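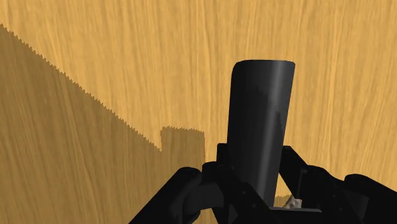 Bumton Rugby Football Club – Women's and Girls' Section

Kit review: the Grilard Mk 2 scrum machine

February 10, 2022

When the section finally got its own training slot on the bottom pitch, the first thing Filipa Antunes said to me was that we would need something to push. She was right, of course, and for most of last season what we pushed was the men's old sled, which weighs as much as a small van and has one pad that spins round when you hit it. So when Perkstead, our local supplier, offered us a long loan of the Grilard two-person machine with a view to buying it, I said yes before they had got to the end of the email. We have had it since the first week of January and I promised several people at other clubs that I would write up how we got on. I'm sorry it has taken me this long, and I'm sorry in advance for how long it is!

First, putting it together. It comes in three boxes and the instructions are mostly drawings, fairly good ones, apart from the page about the rear skids, where the bolts are drawn the wrong way up. Jericho Estrella and I did it in the clubhouse car park on a very cold morning and it took us until lunch, though we did stop for bacon rolls and Jericho did go home for a better socket set. If you have one decent ratchet and a bit of patience you will be fine. Do leave the final tightening until the whole thing is standing on flat ground, or you will end up with a slight lean like ours had for the first week.

On grass it is lovely. The pads are firm without being hard, and they sit at a height that suits our front rows, who are not tall. You can move them up and down on a pin, and there are 7 positions, of which we use the bottom three for the under-fourteens and one in the middle for nearly everybody else. The pins are a bit stiff and I would like a loop of cord on each so that you can pull them out in gloves. We have tied our own on with old bootlaces.

The resistance comes from whatever you stand or stack on the back. Ours generally has a couple of sandbags and Analyn Castillo, who coaches the forwards and likes to ride on it so she can see the binds from in front. With just the bags it slides sweetly on a damp pitch. On the frozen ground we had towards the end of January it skated about far too much, and we gave up and did lineouts instead. I wouldn't blame the machine for that, but if your pitch is often hard you may want the spiked feet, which are extra.

What I like best is how much it has done for our beginners. We have had a good number of new players join since Christmas, some of whom had never been near a scrum, and the old sled used to frighten the life out of them. With this one you can start with a single player and one pad, get her feet and back right, let her feel it give a little, and then bring in a second. Rosalinda Sarmiento came to us from hockey at the start of the season and had decided she was a winger for life. She is now propping for the second team and has opinions about studs.

Now the grumbles, of which there are a few. The wheels that fold down for moving it are too small. They are fine on tarmac and hopeless in mud, and the walk from our store to the bottom pitch is nothing but mud until about April, so it takes four of us to carry it the last stretch. The pad covers have Velcro along the back that fills up with grass, and one of ours already flaps. Perkstead sent a replacement without any fuss, I will say that for them. And the paint has come off the skids already, though I gather that happens to all of them.

We also had a go on the Jibrin, which the girls at our neighbours' club use, so I can compare them a little. The Jibrin has a spring gauge that tells you how hard you are pushing, and the players adore it, because there is nothing a pack enjoys more than a number to beat. It is a bigger and heavier machine, though, and it really wants to live outside under a cover. If you have the space and a tractor, and mostly adult players, go and try one. For a section like ours that has to pack everything away at nine o'clock, the Grilard suits us better.

As for price, Perkstead have quoted us 2000 pounds including delivery, with the first 1000 due when we confirm and the rest in the summer. It's a lot of cake sales. Gerardo Cabrera has been through the budget with me and thinks we can manage it if we put off the new tackle shields until September, and I think we should.

If anyone from another club would like to come and try it, we train on Tuesday evenings and you would be very welcome. Bring boots with proper studs, and a torch for the walk down.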